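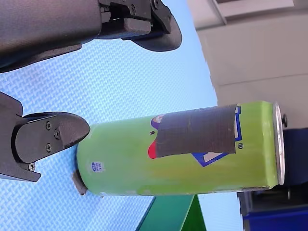 Photo: Kamol Thongdee

Eating for a Slow, Steady Weight Change
Handout 5 – Reading your own food diary

Welcome back, everybody! By now you should have a week of diary pages behind you, and if a couple of those pages are blank or have coffee on them, please bring them along anyway. I've been teaching the Bokbridge evening course long enough to know that the blank pages are often the ones people most want to talk about, and we'll leave plenty of time for that in the second half.

What we're doing tonight

We'll look at portions first, then at drinks, and then at the long stretch between lunch and supper, when so many of us get into trouble (me included, I keep crackers in my desk). You'll need your diary, a pencil, and the blank grid from the back of Handout 4. If you lost the grid, there are spares on the table by the door.

1. Portions

Take one ordinary supper from your diary and write it out again, this time with amounts. Cups, spoonfuls, slices – whatever you'd use in your own kitchen is fine. Most people find that rice, pasta, cheese and cooking oil are the hard ones to remember, so make your best guess and put a question mark next to it.

Here is the worked supper we'll go through together on the board:

Rice and beans with a little oil, 442 calories
Side salad with dressing and a slice of bread, 229 calories
Total for the meal, 671 calories

Now, is 671 a lot? It depends on who's eating it, and on the rest of the day. A tall person who walks to work and a small person who sits at a desk can eat the same plate and need quite different things from it. Please don't copy this total into your own plan as a target. We're practicing the adding up, and your number belongs to you.

2. Drinks

Go through the week and underline everything you drank that wasn't plain water, black coffee or plain tea. Juice counts, and so does the milk in a latte, and so does the wine on your sister's birthday. Then choose one drink you wouldn't miss very much and one you'd be sorry to give up. Keep the second one! We had a long discussion about this in the February group and I still think it's the most useful thing we do all evening.

3. The afternoon stretch

Look at the time of your lunch and the time of your supper. If there are more than five hours between them, mark the gap on your grid. A planned snack with some protein or fiber in it (yogurt, an apple with peanut butter, a small handful of nuts) can make supper a calmer meal. Try it at the same time each day this week and write down how hungry you were when you sat down to eat.

A word on going too fast

Several of you asked about very quick diets. Sharp cuts in food tend to leave people tired and cross, and a good part of the early drop on the scale is water. If you're pregnant, take medicine for diabetes or blood pressure, or have ever had an eating disorder, talk with your doctor before changing how much you eat.

For next time

Keep the diary going, with amounts for supper only.
Take a walk of roughly 30 minutes on any days that suit you.
Read the Trindade chapter on breakfast, and skip the tables at the end.
Bring one food label from home for Handout 6.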